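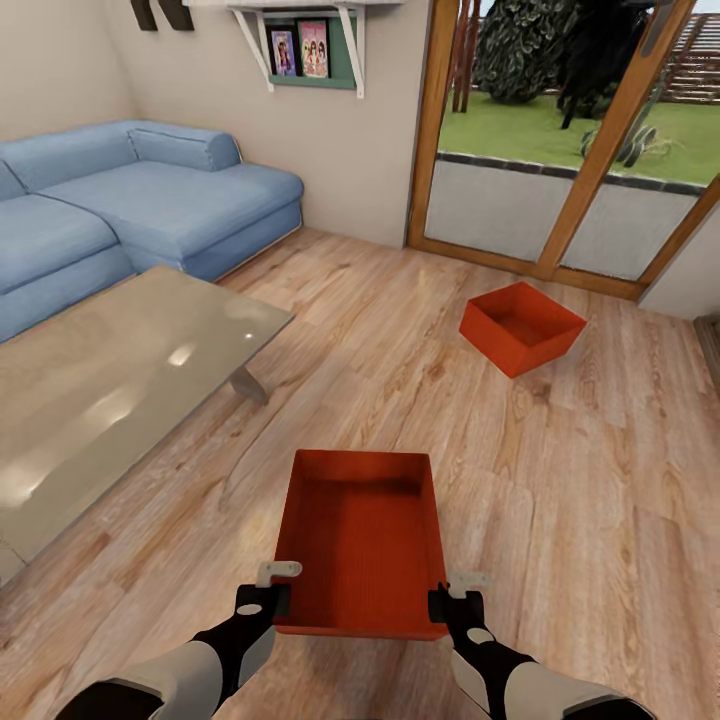
Sim, living room set, both grippers on the near box. Second box still on the floor by the sliding door.

February, bimanual carry, Lirnis planner

Goal today was to stop the two arms from fighting each other once they share a box. Until now each arm tracked its own target and the internal force climbed whenever one side lagged.

Changed the controller so the box pose is the only target. Both wrist targets are computed from it with a fixed offset saved at grasp time. Squeeze is a separate term along the line between the pads.

Ran 421 episodes overnight on the Narnville machine with the old version and 421 with the new one, same seeds. Drops went from 78 to 25. Most of the 25 are during base turns. Haven't looked at whether the base velocity is getting into the wrist targets one step late, but that is my first guess.

Perception: the far box gets a bad yaw when it is turned at an angle. Detector swaps the long and short sides. Seed 778 does it every time, use that one for debugging. The glass door may also be upsetting the depth model, not checked.

To do:
- log base twist next to wrist error
- fix side swap, add seed 778 to the Alva regression set
- rerun with squeeze gain halved

Config is in the Proltwood branch, not merged.

Home | Notebook | Runs | Configs | Search
Lirnis lab notes. Internal use. Back to top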